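Notes on the Pleritz rollout, two months in

The switch to simulated acceptance runs went live in March, and several people outside the group have asked what it did to the working day, so I am writing it down while I still remember how the old process went.

Background. We write navigation and obstacle handling software for outdoor service robots, mostly garden and patio machines. Until this spring, a software change was accepted after a field day. Mirsad Petkov loaded the van, drove to the test garden at Flavell, set up the course, ran the unit and wrote up the results by hand. A full pass took 2 people a whole day, weather permitting. In winter it frequently did not permit.

Pleritz is our internal name for the job runner that replaced most of this. It takes a build, loads a garden scene, drives the virtual unit through a route and stores the log with the rendered views. A nightly batch is 900 runs across 40 scene layouts. Each layout has a patio or terrace, some lawn, a path and the usual furniture. Fadime Yaman builds them and keeps the collision shapes separate from the render meshes. That sounds like a detail, but it has been the source of half our bug reports. 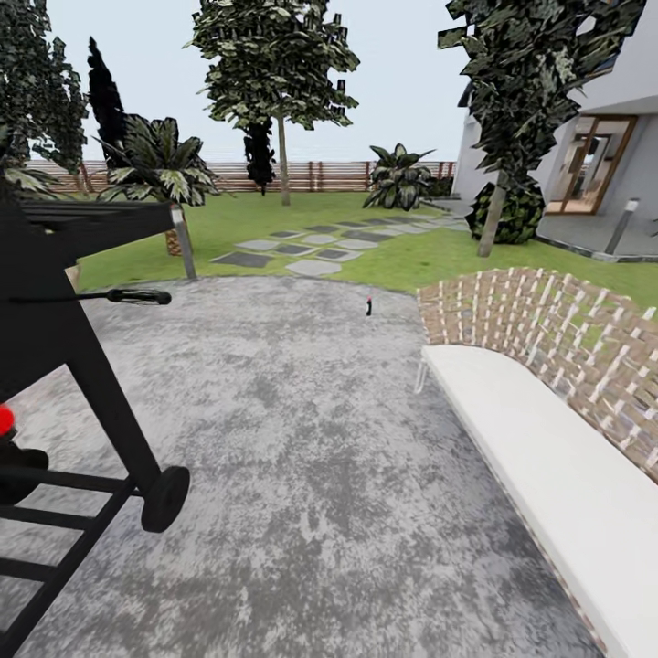

The triage queue is where the work moved. The runner marks a run as pass, fail or review. Pass and fail need no attention unless the totals shift between builds. Review means the planner's distance estimate and the scene geometry disagree by more than the threshold, and a person has to open the views and decide which one is wrong. Thin items cause most of it: handles that stick out at height, furniture legs, narrow posts. Curved edges between concrete and grass come next.

Mirsad now does triage most mornings. He was not enthusiastic at first, and I think he had a point. He knew the Flavell garden well enough to hear when a wheel was slipping. None of that is in the log. We have since added wheel current and slip ratio to the review page, which covers part of it -- the part we knew how to measure.

Rekha Goel's job changed less on paper and more in practice. She used to receive one field report per release and had time to read it. She now gets a summary every morning, and for the first weeks she was answering it line by line. We cut the summary to changes against the previous build. The full table is still there if she wants it.

Two things I would do differently:

- Agree on the review threshold before going live. We started too tight and the queue filled faster than it could be cleared.
- Train everyone on the triage tool, including people who were only expected to use it on occasion. When Mirsad was out, Maxence Bodin had to learn it from the source code.

Field days still exist. We kept one per release, because the simulator's contact model for wet grass is poor and its model for loose gravel is worse. Tania Marikar plans them now, and she picks the routes from the review queue instead of repeating the standard course. The write-ups are shorter. They also contain more things I did not already know.

Head count in the group is unchanged. Hours in the van are down, hours at a screen are up, and the request for better monitors has been with purchasing since the first week. Next on the list is splitting the batch so that the short routes finish before midnight -- at the moment a single stuck run late in the queue holds up the morning summary.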